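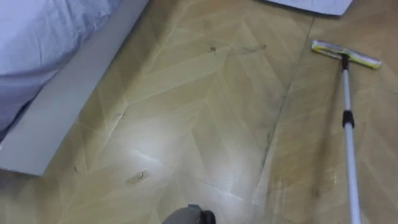 Residue on bedroom floor, unit at Alley, Silesville. Opened October 2022 by Drita Stoyanova. Tenant reports a dull film between the bed and the door after every mopping. Floor is wood-look, narrow planks in a herringbone or chevron pattern. A smudge and a scuff mark are still visible on the planks, and there is a dark speck near the smudge. Tool in use is a flat mop with a yellow-green pad on a telescopic pole.

Status: closed
Assigned: Orestis Gavalas

Entry 1, Gavalas
Asked tenant for product and dose. Cleaner is the Sudier concentrate, poured straight from the cap into the bucket, no measuring. Bucket holds 2,000 ml. Advised 40 ml per full bucket, plain water for the second pass.

Entry 2, Stoyanova
Tenant measured the usual capful. It came to 200 ml. Dose corrected. Film lighter, not gone. Strip along the bed frame still the worst.

Entry 3, Gavalas
Old product is probably still on the planks. Instructions sent:
Sweep first, including the edge under the bed frame.
Lift the bedding off the side before starting.
Two passes, plain warm water, pad wrung out hard.
Change the water between passes.
Dry with a cotton cloth, working along the planks.
Do not use vinegar or a steam mop.

Entry 4, Stoyanova
Done as listed. Film cleared in the open part of the room. Pole slips at the joint when pushed under the bed. Collar hand-tightened, holds for one pass and then slips again.

Entry 5, Lazaridis
Separate fault. Collar needs opening fully, wiping clean, then locking with the pole short of its maximum length. If it still slips, replace the pole only. Pad and head can stay.

Entry 6, Stoyanova
Collar wiped, holding. Edge strip redone and clear. Scuff did not come off with water. Tenant says it has been there since August, when the bed was moved. Treated as wear, no further action.

Closed by Gavalas. Cause: overdosed cleaner. Dose note added to the tenant sheet.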